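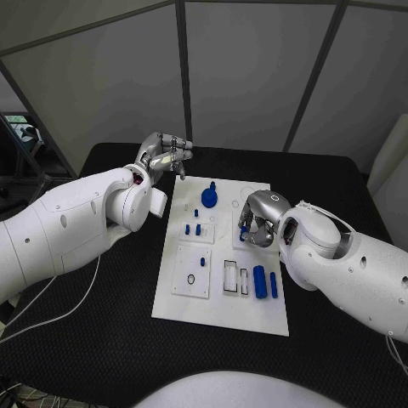

Session 2: Breath and Pacing in a Mixed-Level Class

Otstead Teacher Training, August 2023
Tutor: Edeltraud Imhof

Reading before class: the breath chapter in the course manual, and Annick Després's handout on counting aloud. Bring a mat, a blanket and your log book.

1. Where we left off

Last session covered how to open a class and settle a group. Several people asked how long the opening should be. For a 60-minute class, keep it under five minutes. For 90 minutes you can go a little longer, but watch the group. If people are fidgeting, start moving.

2. Breath cues

A breath cue tells the student when to move. The standard pattern is inhale to lengthen or open, exhale to fold or twist. There are exceptions, and we will look at a few in the practical half.

Say the breath first and the movement second: "Inhale, reach your arms up." If you say it the other way around, half the room has already moved by the time they hear the breath.

Leave a gap after each cue. New teachers fill every gap with talk. Shirley Nguyen will demonstrate the same short sequence with and without gaps, and you will write down what you notice in your own breathing. Do the writing straight away, before we discuss it.

Do not cue breath holds in a general class. Retention is covered in the second module and is not part of what you are being assessed on here.

3. Setting the pace

Pace is set by the slowest comfortable breath in the room, within reason. Your own breath is a poor guide. Most of you have practiced for years and breathe more slowly than a beginner does, and when you are nervous you breathe faster than anyone.

Pick two or three students in different parts of the room and watch their ribs or upper backs. Change who you watch during the class.

Sun salutations: teach the first round slowly with a full explanation, the second with short cues, and from the third round on give mostly breath cues. Stop and reteach if the group has come apart. It is fine to do this.

4. Offering options

Give the base version of the pose first. Add the harder version after people are steady. Avoid calling anything the "full pose" or the "real pose."

Knees down in plank, a bent knee in forward folds, and a block under the hand in triangle should be part of your normal cueing. Mention them to the whole room and do not look at one person while you say it.

For students who tell you about high blood pressure, glaucoma or pregnancy, use the notes from Session 1. If you are unsure, leave the pose out for that student and ask a senior teacher afterward.

5. Hands-on adjustments

Ask every time. Consent given last week does not carry over to this week. In this module we use only three adjustments: hands on the sacrum in child's pose, outer hips in downward dog, and shoulders in final rest. Keep the pressure light and steady, and move away slowly.

6. Practical work

Work in pairs. Teacher A leads four rounds of sun salutation while B practices, then swap. The person practicing gives feedback on one thing only, which is whether the cues came early, late or on time.

After the break, Teófilo Huaranga will take the standing sequence from the manual, page 12. Watch where he stands. He moves to the side of the room for warrior two so that the back row can see him.

7. Common faults from last year's group

Voice dropping at the end of each sentence.
Mirroring the class and then naming the wrong leg.
Holding the second side for less time than the first. Count your breaths if you have to.
Rushing final rest when the class is running late. Cut something from the standing work instead.

8. Homework

Teach a 20-minute practice to a friend or family member and record the sound only. Listen to it once all the way through. Then write 200 words on your use of breath cues and hand it to Ghazala Janjua at the start of the next session. Typed or handwritten is fine.

Log book hours for May are still missing for a few people. Please check yours and get it signed.

Next session: twists and seated work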